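Leltberg Community Boards > House and Home > Kitchens

Topic: Marble worktop or marble-look? Please help me decide
Started by quiambao_a

quiambao_a
Good evening to all. I am renewing the kitchen in our flat and I cannot sleep because of the worktop. My wife wants real marble, grey and white with veins. I want something which looks the same and does not make me nervous each time somebody cuts a lemon. The shop in Punda gave us two prices. For the real stone it is 1,795 with the fitting, and for the laminate with a marble print it is 494 with the fitting. The kitchen is small, one straight piece and one short piece beside the cooker.

We cook every day, a lot of vinegar, a lot of fish with calamansi. We have two children who do not use a chopping board unless I am standing there. I have read that acid leaves marks on marble. Is it really so bad, or do people exaggerate? Please write only if you have lived with it, I have already spoken to enough salesmen.
Ariel

Dumlao_J
Hello Ariel. We had real marble for five years in the old house. Yes, the acid marks are real. They are not stains, they are dull places where the polish is gone, and you see them when the light comes from the side. The first one I made myself with a half lemon, on the second day. My wife did not speak to me until supper.
After one year there were so many that I stopped seeing them. I would take it again, but I am a person who likes old things.

saludo_kitchenette
I must disagree with the above. If you pay that much money for a surface you should not need to learn to love the damage. We have laminate with a marble print since June of last year and visitors touch it to see if it is cold. It is not cold, so then they know, but who cares. I put oil, vinegar, turmeric on it. Only the turmeric needed a second wiping.
One warning, ask how they close the edge near the sink. In my sister's kitchen the water went in and the board became fat like bread.

Dumlao_J
"Visitors touch it to see if it is cold" – exactly, and then they are disappointed :)

saludo_kitchenette
My visitors come to eat.

RamilM
Has anybody said honed marble yet? Honed means matt, without the polish. The acid still works on it but you see it much less. We asked for a honed finish and a sealer, and the sealer must be repeated. The sealer is against stains and does nothing against the acid, many shops mix these two up.
Also Ariel, is the price for 20 mm or 30 mm stone? And does it contain the cut-out for the sink? In my case the cut-out was 368 extra and I learned of it from the invoice.
Ramil

quiambao_a
Thank you Ramil, I did not know to ask this. I looked now in the paper and there is only written "stone, polished, fitted". No thickness, no word about the sink. I will telephone them tomorrow.
Dumlao_J, my wife read your message and said "you see, he would take it again". So you have not helped me.

Catacutan J.
Good day. I am fitting worktops, not in Punda, so I have nothing to sell you. Some small remarks.
Real marble is heavy. Ask that somebody looks at your cabinets before you order. If they are old chipboard they must be made stronger, and this is another cost.
With the printed boards, look at the big sample and not at the small one. The veins are repeating. On a small sample you cannot notice it, but on a long piece the same vein comes back again and again, and after you have seen it you will see it each morning. The better makers have a longer repeat.
And please do not put patterned tiles behind a veined top before you have seen both of them standing together. I have removed a new splashback for this reason, it was a sad day for the customer.

saludo_kitchenette
About the patterned wall I disagree also, sorry. A quiet grey marble goes very well with terrazzo if the colours in the terrazzo are few. I have terrazzo paper in the corridor and I am thinking to bring it into the kitchen. It is only a problem when both are loud.

Catacutan J.
You can be right when the vein is soft. I only say, look first. One sample under the other, in daylight and again in the evening with the lamp.

Jomar_Cabrera
I am reading this with interest, I am for Ariel's side and I have a picture with both things together, terrazzo pattern on the walls and grey-and-white marble pattern for the surface. For me the two patterns do not fight. The yellow pieces make the grey warmer, and the pink of the plate is picked up in the wall also.

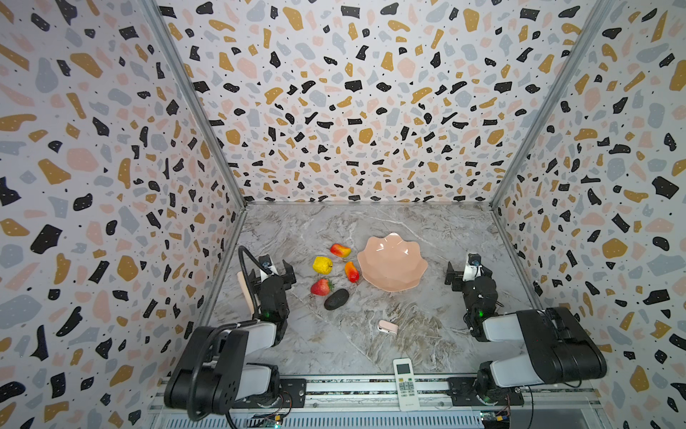 Kitchens and Surfaces Group, Leltberg Home Improvement Club

Look how the veins are darker in some places, more brown than grey. With such a top I would take a wall paint that is a little warm, because a cold white makes the brown look dirty. My own kitchen has cold white and I regret it.

RamilM
Nice, Jomar. It is more busy than I would like behind a cooker, but I agree with you on the brown in the veins. My wife says the scalloped plate is the best thing in this thread and wants to know where one buys it.

Dumlao_J
For me it is too much. Three walls of terrazzo and then veins, my eyes do not know where to sit down. One wall, yes.

Jomar_Cabrera
I do not know where to buy the plate, sorry Ramil. And one wall is also fine for me, I would do it behind the short piece only.

quiambao_a
Small report. I telephoned. The stone is 20 mm, the sink cut-out is not contained, and honed is possible for the same price. Nobody there could tell me how often the sealer must be repeated. The man promised to ring back and he did not until now.
My wife has now seen the terrazzo and wants this too, so thank you very much Jomar, I came with one problem and now I have two.
We have agreed that we borrow the large samples on Saturday, the printed one and an offcut of the honed stone, and I will put lemon on both of them in front of her.

saludo_kitchenette
Leave the lemon on overnight, Ariel. Not five minutes. And please write here what came out.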